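Gasia 5 is out: our hand control software gets a new planner, a better view and a lot less setup

ENDTHORPE, 2023-09-04

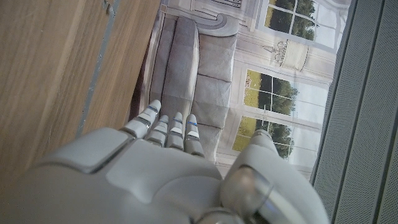
Wrist camera view of the hand on our Endthorpe bench, fingers up, with the printed interior room backdrop behind.

Hi from the Gasia team! I get to write the release notes and the press release this time, so you're getting both in one voice (mine). Gasia 5, the new version of our control and planning software for multi-finger robot hands, is available today to everyone with a current license, and I'm really happy with this one.

The big piece is the planner, which we call Javier. Up to now Gasia planned the arm first and worked out the fingers once the wrist had arrived. It did the job, but you'd get that little pause before every grasp, and if the fingers didn't fit you started over. Javier plans the arm and all the fingers together, thumb included. On our own test bench it now comes back with a full plan in 50 milliseconds, where version 4 took 300. You notice it the first time you run it!

Then there's perception. A wrist camera sees a lot of hand, and the old segmentation sometimes took a pale fingertip for part of the thing it was reaching for. We rebuilt the hand mask from the joint positions, so Gasia works out where its own fingers should show up in the view and leaves those pixels out of the object search. We've also put a lot of work into backgrounds. Sofas, windows and wall trim are full of edges that look graspable to a depth estimate, and printed ones are a nasty test, so that's what we've been running against. The regression set has grown to 3000 grasps and ships with the software, so you can run the whole thing on your own bench and compare.

Tooling people, this next bit is for you. Poment, our log viewer, is now part of the main install (no separate download, no second license file). You can scrub through a run with the camera view, joint angles and planned path side by side, and jump straight to the moment a plan got rejected. I use it every day and the search box alone has saved me hours.

A few things to know before you upgrade. Configuration files from version 4 load as they are, but custom grasp scripts need one pass through the converter in the tools menu. Calibration carries over. If you're on version 3 or older, go to 4 first. Left-hand support in Javier is still marked beta, and we plan to finish it in the October update.

Gasia 5 is a free upgrade for current license holders, and the trial version has everything switched on, Poment included. Downloads, the full change list and the converter guide are on the Gasia support page. Press questions and demo requests can go to the Endthorpe office through the contact form, and if you write in with a log file attached we'll open it in Poment and take a look.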